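Pacing and Drink Temperature in Club Distance Runners
Project report, Sports Science, second year
Rungnapa Rattanakul

1. Background

Runners who start too fast tend to slow down late in a race. Most work on this looks at road races. We looked at shorter track efforts, where the runner passes a clock on every lap and can correct an early mistake. The trial distance was 4000 m, which is ten laps of the Ledesholm track.
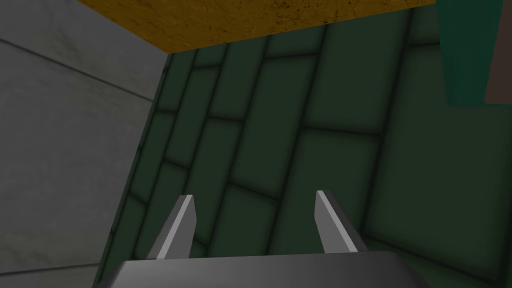
Figure 1. Gripper with both fingers open.

2. Method

Five runners from the Havlíček club took part. Each ran the distance four times, with at least two rest days between trials. Two trials used an even target pace and two allowed a free start. Before each trial the runner drank 200 ml of water, either chilled or at room temperature. Lap times were taken by hand at the finish line and entered in a Cirkero spreadsheet the same evening.

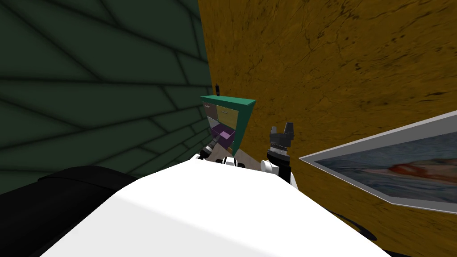
Heart rate was recorded with Tident chest straps. One strap lost contact during a free-start trial, and that heart rate record was left out. The lap times from the same trial were kept. Wind was noted before each start but was not used to adjust any time.

3. Results

The even-pace trials were faster for four of the five runners. In the free-start trials the first lap was always the quickest and the eighth or ninth the slowest. Drink temperature had no clear effect on finishing time. Heart rate rose sooner after a free start, but the final values were close together. 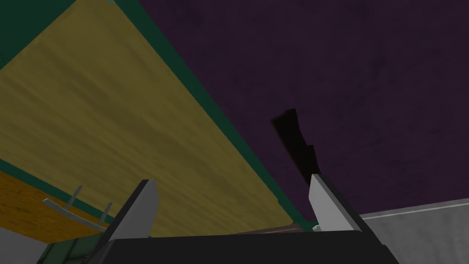 Why was the last lap left out of the pacing comparison?
Every runner sped up on the last lap under both conditions, so including it would have hidden the slowing in the laps before it.

4. Limits

The group was small and all runners trained with the same coach. Hand timing adds an error to each lap, though the errors largely cancel over the full distance. The runners knew which condition they were in.

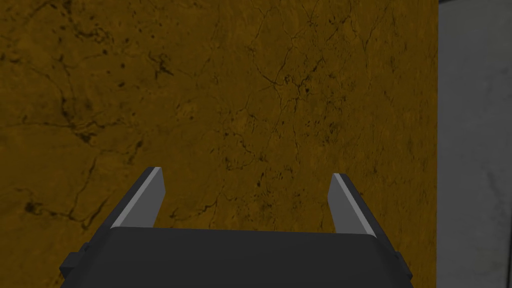 Figure 2. Ochre surface with dark veins.

5. Further work

A repeat should use timing mats and a larger group, with runners from more than one club. The drink condition can be dropped.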